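Troncoso Numedance Playback Unit: Review

Category: Music video and dance film production
Tested with: firmware 2, supplied remote, wired and wireless earpieces

Anyone who has shot a music video with performers in it knows the playback problem. The artist has to lip-sync to the track, the dancers have to hit counts, and the editor later has to line up every take with the master recording. On small productions this is usually handled with a phone and a speaker, and the editor sorts it out afterward. The Numedance is a dedicated box for the job. It plays the song, adds a spoken or clicked count-in, and sends timecode to the camera while it does so.

I used it on a single-artist video in Pistaldale and then on a longer dance short in Dernness, with a cast that changed from scene to scene. The unit was bought at full price.

Setup

Songs are loaded from a memory card. The unit reads uncompressed files without trouble and refuses most compressed ones with a plain error message. Once a song is loaded you place cue points by turning the dial or by tapping a key while the song plays. Each song holds up to 81 cue points. I used fewer than half of those on the busiest number, so the limit will not matter to most people.
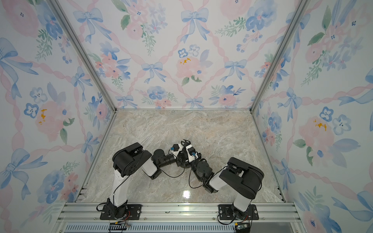

Ribbon and bow wallpaper on three walls, over a light marble-patterned floor.

Cue names are limited to short labels. "Verse two, second half" will not fit, and the abbreviations you invent in the morning are hard to read by late afternoon. Names can be edited on a computer, but the file format is strict and a stray comma stopped one whole song from loading. The manual does not mention this.

Playback

Starting from a cue is fast and repeatable. I recorded the output against a reference track and the start point landed in the same place on every take I checked. The count-in follows the tempo of the song and can be set to four or eight counts. If the song changes tempo, the count-in uses the tempo at the cue point, so a slow bridge gets a slow count. Cheaper phone apps tend to get this wrong.

The slowest tempo it will count is 60 beats per minute. Below that it doubles the click and there is no way to turn the doubling off. One section of the Dernness short was slower, and the dancers had to be told to ignore every second click. They managed, but it cost rehearsal time.

Half-speed and double-speed playback are both included, for shots that will be retimed in the edit. Pitch can be held or allowed to move. With pitch held, double speed sounds rough on sung consonants. The performers found the moving pitch easier to mime to, odd as it sounds on set, and I left it there.
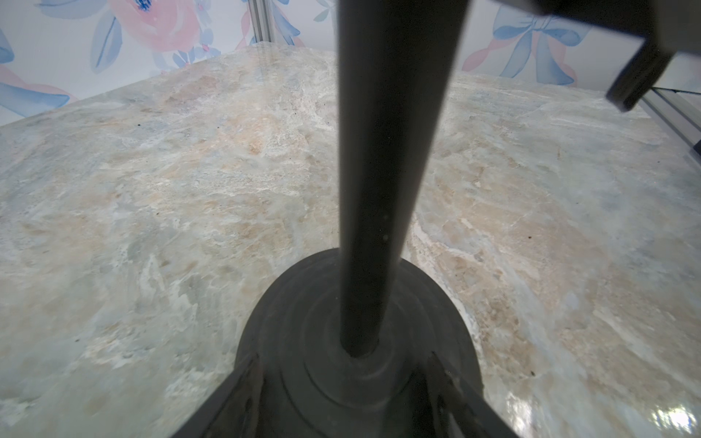 Timecode goes out on a locking connector on the left side. It stayed in sync with the camera through a full morning without being jammed again. The speed setting is also written into the user bits, so an editor can see which takes were shot fast. Not every editing program displays user bits. Check yours before relying on it, and keep a paper log until you have.

Earpieces

The wireless earpieces are the weak part of the kit. They fit well and are small enough to hide under long hair, but the delay is audible if a performer can also hear the speaker. Use one or the other. With the speaker off and everyone on earpieces, timing across a group of dancers was tight.

Battery life on an earpiece was 60 minutes of steady use, with a short warning tone before shutdown. The tone plays over the song. It ruined one good take of the second chorus, and there is no menu item to silence it. The charging case holds one pair at a time.

Build

The case is metal and the dial has firm steps. The screen is readable in shade and poor in direct sun. The buttons are not lit, a real inconvenience on a dark stage. I put small dots of glow tape on Play and Back and had no further trouble. The remote works at a useful distance indoors but should be pointed with some care — a person standing in the way will block it.

Faults noted

Power-up is slow, and the unit forgets the last selected song if it is switched off without using the menu. Headphone volume resets to medium at the same time. On one occasion the card was not recognized until it had been removed and reinserted.

Verdict

Recommended for dance-heavy work where the edit depends on timecode. For a straight performance video with a fixed tempo, a phone app and a decent speaker cover most of the same ground for far less money. Buy the main unit without the wireless kit if the shop will split it, and use wired earpieces where wardrobe allows.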